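Wrist camera loses the washer door handover, laundry task
Forum: Manipulation > Perception and planning
6 replies

tapered_pin
Posted in January

We have a laundry task running on a single arm and I am stuck on the hand-off between the approach planner and the close-range policy. The approach planner is Vedine, stock settings apart from a lower speed limit. It brings the wrist to a pre-grasp pose in front of the washing machine. From there the policy runs on wrist images alone.

The trouble is that the switch is triggered by a door detector. The detector has to report the door for 8 images in a row before control passes over. When the wrist comes in low and to one side, the door surround is only partly in view and the score drops below the threshold. The planner then times out and backs off. It tries again from nearly the same pose and times out again.

Training set for the detector is 2,864 labelled wrist images. Most were taken facing the machine. I can add more, but I would like to know whether others treat this as a data problem or a switching problem.

granary_sid
Reply 1

Switching problem. You are asking a detector to do the job of a pose estimate. The planner already knows where the wrist is. Put the washer in the map once, at the start of the run, and switch on distance to the map pose. Use the detector afterwards to correct a few centimetres if you must.

We did it this way in the Jutby stack and took the detector out of the trigger altogether. The timeouts stopped.

Natalie Hollis
Reply 2

I don't agree with that for this task. A map pose is fine for the washer, which stays put. The basket gets moved between runs and sometimes during them. If the policy is handed control on distance alone, it starts with whatever view it happens to get, and ours behaved badly when the basket was out of view at the start. It reached for the place where the basket had been in training.

I would keep a visual check but change what it checks. Ask whether the view is close to the views the policy was trained on. We use the distance between image embeddings, compared with 4,000 stored start views. It is slow the first time because the index has to load, then it is quick enough.

granary_sid
Reply 3

That only moves the threshold somewhere else. Now you have to choose an embedding distance, and it will shift whenever somebody retrains the encoder. I would sooner debug a number in metres.

tapered_pin
Reply 4

Thanks both. Some answers to things I left out.

The wrist camera is fixed, so the fingers are always in view. I mask them before the detector runs. The mask was drawn with the fingers open, and I have not checked it against other finger positions. That is on my list.

I tried lowering the detector threshold last night. Fewer timeouts, but it also fired on the curved part of the front panel with hardly any of the door opening in view, and the policy then started from a pose it could not recover from. Threshold is back where it was.

Logging is done with Rácz, and the writer drops images when the disk is busy. So the count of images in a row may be wrong as well. I only noticed after 11 pm, when I compared the timestamps with the controller log. There was a gap of 300 ms in the middle of one approach. The counter treats a gap as a miss and goes back to zero.

Two wrist views from the same place, fingers open in both. The first has part of the door surround and a lot of floor. The second has the door glass and the drum behind it.

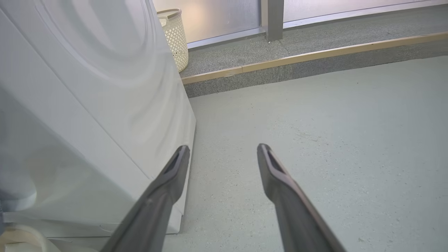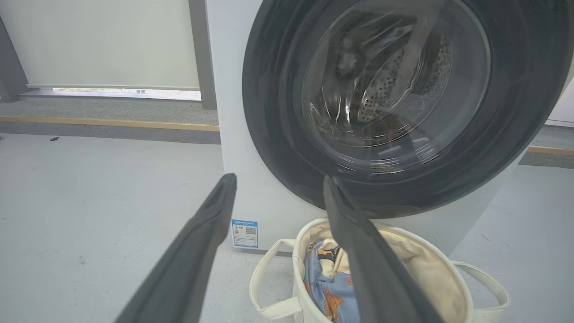
Peninah Makokha
Reply 5

Fix the counter before you change anything else. A dropped image should leave the count as it is, with a limit on how old the last good result may be. Otherwise you will be tuning the detector against a disk fault, and every result you have so far is suspect.

After that I would go with Natalie's check, but only as a veto. Let distance to the map pose propose the switch and let the image check refuse it. If it refuses, the planner should pick a different approach angle from a short list. Going back to the same pose is a separate bug, and I think it is the one costing you the most time. In Vedine the retry reuses the last goal unless you clear it. We had the same thing on the Granarberg rig.

granary_sid
Reply 6

I can live with a veto. Clear the goal in the timeout callback, before the back-off move is queued. If you do it after, the old goal gets copied into the queue and you are back where you started. Post the log once the counter is fixed.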